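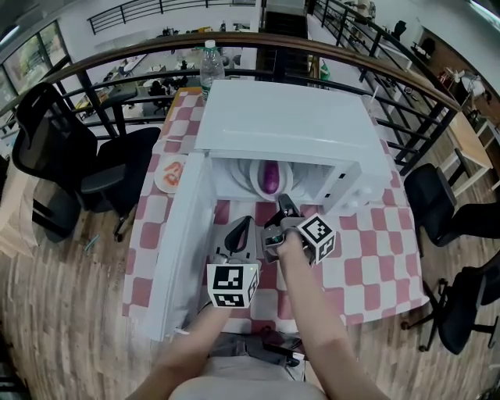
# Wanted: lunch table person, part time, upstairs at Grivden

Posted May 15, 2018

Wotent is looking for someone to run the lunch table on the upper level of the Grivden building. Microwave, table, tablecloth, plates, what goes in and what comes out. Mornings into early afternoon. Paid hourly, start as soon as we agree on a day.

Quick version for people on their phones:

- 14 hours a week, Monday to Friday, late morning to early afternoon
- $13 an hour, paid every other Friday
- lunch included – you'll be making it anyway
- no restaurant experience needed
- write to Sneha Nishad, details at the bottom

## What it is

We're an office on two levels. Desks on the lower floor, and upstairs a table by the balcony railing where people eat. Checkered cloth, pink and white. White microwave on it. No stove up there, no oven, no plan to get either. Everything hot comes out of the microwave.

Since January we've been doing simple vegetables at lunch. Eggplant, potatoes, squash, corn, sweet potatoes when they're cheap. One or two things on a plate, people add bread or whatever they brought from home. It got popular, and it's been run by whoever had a free half hour. Some days that works. Some days it's a cold potato at 2 pm and a plate of scraps sitting there till the evening. We'd like one person to own it.

It is not catering. Nobody expects three courses. We want warm food at noon and a clean table after.

## What you'd do on a normal day

1. Come in at 11, check the fridge on the lower floor, see what's left from yesterday. Use that first.
2. Wash the vegetables. The sink is downstairs too, so you'll be on the stairs a lot.
3. Get things started by 11:30. Eggplants get pricked all over with a fork before they go in. Every one, every time. Same for potatoes.
4. Cook, turn, check, cook again. Let things rest before you cut them.
5. Plates out at noon. Most people are up between noon and 12:45.
6. Clear as you go. Scraps to the compost bucket, plates in the tub.
7. Wipe down the microwave, inside and door, once the rush is over.
8. Cloth: shake it out, spot clean, swap it if it's bad. Never shake it over the railing. There are desks below!!
9. Push the office chairs back in. They roll, and they end up everywhere.
10. Write what ran out on the shopping sheet.

Wednesdays the delivery comes from Yule, our vegetable box people. It's usually at the front door before you are. Unpack, check it against the slip, put it away. If the eggplants are soft, take a picture of them and tell Sneha the same day so we get the credit.

## Once a week or so

- Clean the glass plate properly, dish soap, dry it, and put it back so it sits flat on the ring
- Run a bowl of water with lemon until it steams, then wipe the inside. The smell does go away
- Refill the water bottles
- Go over the wooden handrail by the table, it gets fingerprints and sometimes butter
- Sweep under the table. Light floor, shows every crumb
- Take the cloths home to wash or drop them at the laundry on Vikevska Street, we have an account there

## Shopping

You get a budget of $300 a month for what doesn't come in the box. Oil, salt, butter, napkins, dish soap, the odd bag of lemons. Keep receipts. An envelope is fine, Sneha enters them at the end of the month. If you think you're going over just say so before and not after.

Please don't buy more containers. We have lids for containers that left the building years ago.

## Who we're looking for

Somebody who likes a tidy table, really. Beyond that:

- on time. Noon is noon
- OK with stairs, carrying a tub of plates
- OK with people walking up and talking to you while you're trying to get something hot out
- knows or is willing to learn what an eggplant feels like when it's done
- reads ingredient labels, we have one peanut allergy and a couple of people who don't do dairy
- can say "not ready yet" in a friendly way

Food handler card is a plus. If you don't have one we pay for the class and the hours you spend in it.

Cooking skills: home level is plenty. One of the best people we had covering lunch was a retired bus driver who had never cooked an eggplant before and by the second week was doing them with miso. You'll have room to try things. A few rules, though – no fish in the microwave, no popcorn before 3, and eggs only if they're out of the shell and you've been warned.

## Where exactly

Grivden building, upper level, table by the railing. Elevator goes to the lower office floor only, from there it's the stairs. It's an open balcony so it isn't quiet, sound comes up from the desks and goes back down too. Keep that in mind with music. Big windows on the lower floor along the one side, so there's good light for most of the shift.

Bike rack in the back. No parking for staff, sorry. The bus stop is out front.

## Pay and hours again becuase people ask

$13 an hour. 14 hours a week. That's the regular schedule, spread over 5 days, and slightly longer on Wednesday for the delivery. Closed on holidays, those are paid. Extra hours come up if there's a visitors' lunch, we ask ahead and you can say no.

First two weeks are a trial, paid the same. After that we sit down, see how its going, and either shake hands on it or don't.

Would two people sharing the job work? Yes, if you sort out the days between you and tell us who's on when. Apply together in one email.

Students: fine, as long as your classes don't land on noon.

## How to apply

Email Sneha Nishad at Wotent, subject line "lunch table". No cover letter. Put in:

- your name and a phone number
- which days you can and can't do
- when you could start
- anything you've done with food, home counts
- one thing you'd make for lunch with a microwave, a knife and a vegetable. A few lines, don't write us a cookbook

Resume if you have one handy. If not, skip it.

We read them as they come in and will close this when we've found someone. You'll hear back either way, usually inside a week. If we like the sound of it you come by for one lunch, paid, 11 to 1:30. You cook something, clear up after, meet the people who eat there. Wear shoes you can do stairs in. Aprons we have.

Questions before you apply – same email, or stop at the front desk and ask for Sneha. Mornings are better. Not at noon please, she's eating.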